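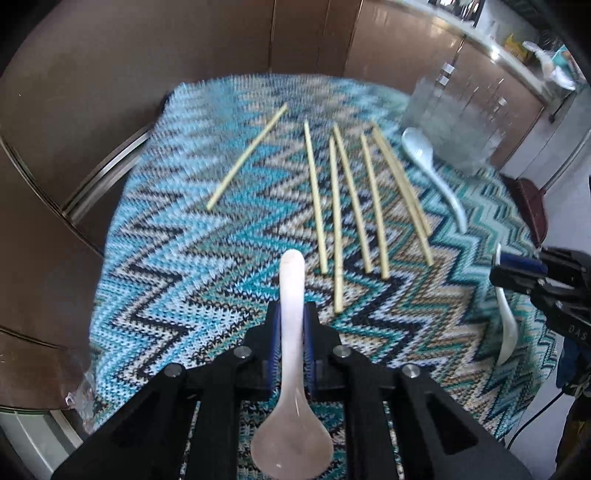

9 April 2019. Back at the bench after a long morning on the sunroom roof samples for the Drindach house, and I want to get this down while it's still fresh, because last time I left it until the evening and half of it was gone. The owners have been asking whether the glazing bars could go in a color instead of the usual white, and I've gone back and forth on it all week. I had pretty much settled on a soft cream, and then I caught myself looking at the zigzag tablecloth under the chopsticks, with its turquoise and light blue next to the cream and black and tan, and thinking that tan would sit a lot more kindly against their old brick than anything on the Ratia card. So I've mixed up a tan and brushed it on two offcuts. They're on the windowsill with their backs marked in pencil, and please leave them there, whoever needs the sill!

Now, the roof itself. The bars we cut are at 1000 mm centers, which was what the Russo drawing asked for, and I laid a dummy panel across a pair of them this morning with the long level on top. I don't love it. The panel sits fine at the ends but there's a sag in the middle that I could see by crouching down and sighting along the edge, and that's with no snow on it and no one leaning a ladder where they shouldn't. I'd be much happier with an extra bar in each bay. It does mean more cutting and more capping, and I know we'd all hoped to be finished with the cutting, but I'd sooner have that conversation now than up on the wall plate in May.

The gasket is a happier story. The Grumholm strip (the softer of the pair we had in, the one that smells like a new bike tire) went into the groove by thumb all the way along, and when I poured a jug of water down the joint I got one small bead at the lower corner and nothing else. I pulled it out, trimmed the end square, pushed it home again and poured another jug. No bead that time. I'll leave it under the drip can for 40 hours anyway, with newspaper underneath so that any leak shows up, and I'd be grateful if people could glance at the paper when they walk by and write the time on it if they find a spot.

Pitch: I had 5 degrees in my head from the first visit and the drawing says something else, so that has to be sorted out with the office before I touch the end caps. I've set the caps aside in the blue crate. Same goes for the gutter bracket, which fouls the door head by a whisker if the pitch comes down any further.

Still to do: ask for a price on the extra bars, find the good countersink (it was in the drawer with the tape measures, and now it isn't), second coat on the tan offcuts, and look at them outdoors in the afternoon, up against a brick from the yard. Also we're nearly out of setting blocks.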